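Subject: Re: [grevby-walkers] Sidewalk on the Isthorpe side, again

On Saturday a neighbor wrote:

> I see the sidewalk thing is back on the agenda. Can somebody
> explain to me why we need to spend money on this? I have walked
> from Drodton to the library for 20 years and I have never once
> tripped. People should look where they're going. Also the new
> concrete they put in by the bank is ugly and I would rather
> have the old stuff, cracks and all.
>
> And who decides which slabs get marked? I asked at the town
> desk and got a form.

I got the form too. It's a good form. It has a box for "nature of surface" and then a line one inch long to write it on.

On the money: the number that keeps going around is 490 dollars, and I've now seen it described on this list as the price of one slab, the price of a whole block, and the fine for not fixing your slab. It's the permit deposit. You get it back if the inspector likes your work, and you get a letter if he doesn't. The slab itself is extra and depends on who you call and whether they call you back.

On who pays, the rule in Grevby is the same as it was when I moved here. The owner of the lot takes care of the sidewalk in front of it, unless the damage comes from a street tree, in which case the town does, unless the tree was planted by a previous owner, in which case you get to find out who that was. My own tree was put in by somebody who left no paperwork and, judging by the spacing, no tape measure.

As for never tripping, congratulations, and please keep it up. My mother did trip, on Pattinasarany Street, with a bag of oranges. She was fine. We were finding oranges until supper. She now takes the long way past the school, which adds 5 minutes and a dog who has opinions about her hat. I would like her to be able to take the short way again, and I don't think that makes me a spendthrift.

There's also the matter of what counts as a defect. The town handout says a vertical edge you can catch a toe on, a slab that rocks, or a hole big enough to hold a puddle. A hairline crack is not a defect. A stain is not a defect, however long you've been annoyed by it. Ugly is not a defect either, so the concrete by the bank is safe, and so is my porch.

I bring this up after reading the sign-up sheet, where somebody had reported "general grayness." Pavement comes that way.
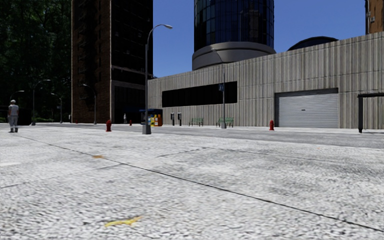
Speckled gray pavement with seams, one short crack and a small orange-brown stain.

Marks and stains get people worked up out of all proportion. Last November half of this list was sure that every dab of paint on the Drodton end meant a condemned slab. Some of it was the gas company, some of it was the water people, and one piece of it, on my own block, was a kid's lemonade stand advertising in the only medium available. If you want to know what a mark means, call the desk before four. After four you get the recording, and the recording thinks the office is still on Mill Street.

The question about who decides is a fair one, and I don't have a nice answer. One inspector walks each section once, going by the handout and his own feet. If you think he missed something, you have until the end of the month to write in. If you think he was too hard on you, same deal, same form, same one-inch line. I'd suggest attaching a page.

What's up for a vote is smaller than the thread makes it sound. It covers 3 blocks on the Isthorpe side, from the laundromat up to the bus shelter, and it only asks whether the town should hire one crew for the lot and bill the owners over two years instead of letting each of us hunt down a contractor alone. I'm for it. I've tried the hunting down. One man came out, looked at my slab for a long time, said "huh," and drove away.

If you're against it, come and say so. The meeting's at seven in the library basement, side door, and the ramp is the one bit of concrete in town everybody seems to like.

Could whoever has the folding chairs please bring them back.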